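Kraft tags or plastic labels for seedlings?

Flevano Garden Forum > Starting from seed > Labels

mossbucket
Every March I have the same problem. I sow 48 pots, I write the names with a pencil on brown paper tags, and in May I cannot read half of them. My neighbor says I should change to plastic. Is it really better? I do not like to have more plastic in the garden.

Kalard_plot8
Plastic, yes. I use the same white ones for 5 years. Wash them with a little sand and write again.

tern_and_turnip
I must disagree with Kalard_plot8. Mine became brittle after one summer and broke in the soil, and I am still finding the pieces. Paper is fine if the tag hangs on a string above the pot and does not touch the compost.

Kalard_plot8
Then you bought cheap ones. And a hanging tag is a toy for the wind.

mossbucket
My pots stay inside until the frost is over, so wind is not so important for me. But which pencil? The one I have is very hard and the line is pale.

tern_and_turnip
Take a soft one and press well. Please do not use a marker, even if the shop writes "permanent" on it. I also keep a list in a notebook, with the pots in the same order as on the tray.

oatfield3312
I agree about the notebook. For the tags, I like small kraft ones, and I write on both sides.
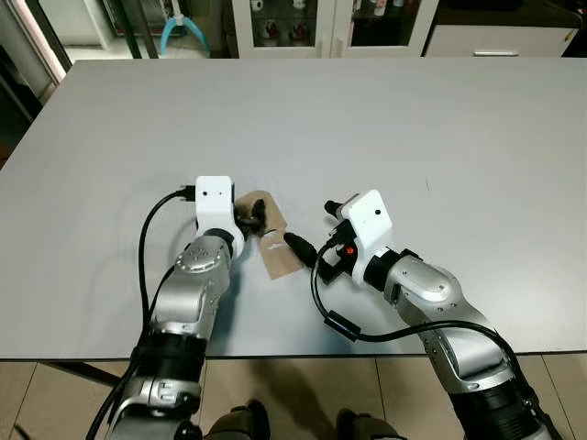
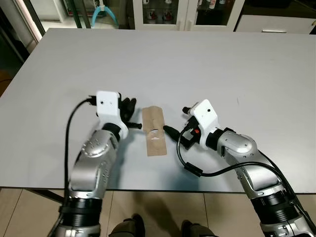 Gray tabletop; the small brown kraft tag is in the first picture.

mossbucket
Thank you, the small size would suit my pots. I will try paper for the tomatoes and plastic for the leeks, which stay outside much longer.

Kalard_plot8
For leeks you will be happy with plastic. Write the variety too, please, not only "leek".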